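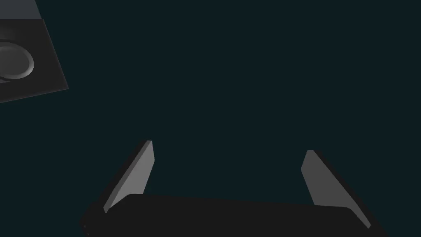 Key-and-Cup Exercise: Setting Up and Running the Wrist View

Last updated: June

This page covers the second simulator assignment for the Larkia student robotics club. The task is to pick up a key by its ring and put it in the cup. You drive the arm by hand first and write code later. You need the Feltau scene files and a working copy of Rilby, our teleoperation script.

1. Load the scene and switch to the wrist view. Check that both fingers are visible along the bottom of the window. If they are not, the wrong view is selected.

2. Open the gripper fully before moving. The opening command runs from 0 (closed) to 127 (open). Send 127 and wait for the position readout to settle.

3. Find the table. The wrist view has no fixed horizon, and with the arm raised it can show mostly background. Rotate the wrist in small steps until the table comes in, then stop rotating and use translation only.

4. Line up on the ring, keeping the key itself out of the gap. The ring should pass between the fingertips. Close in steps of 3 until the contact flag turns on, then hold.

5. Lift straight up. The key hangs from the ring and is free to swing, so its direction in the view depends on how the wrist is tilted.

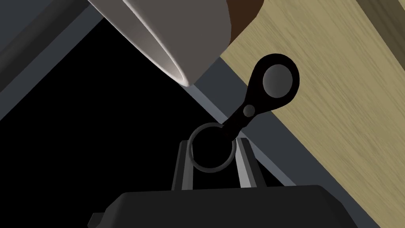

Keep the lift slow. If the key is still swinging when you start to move sideways, it can hit the cup wall. Wait 100 simulation steps after the lift, then move over the cup and open the gripper.

6. Save the run. A log is accepted if it has no dropped steps and ends with the gripper open. The reference log has 2,973 steps; yours may be longer.

Common faults

Ring slips during lift: the fingers closed too high on the ring. Open, lower the wrist slightly and repeat step 4.

Contact flag flickers: reduce the closing speed in the Rilby settings file.

Send logs to Réjean MacLeod with your team name in the file name.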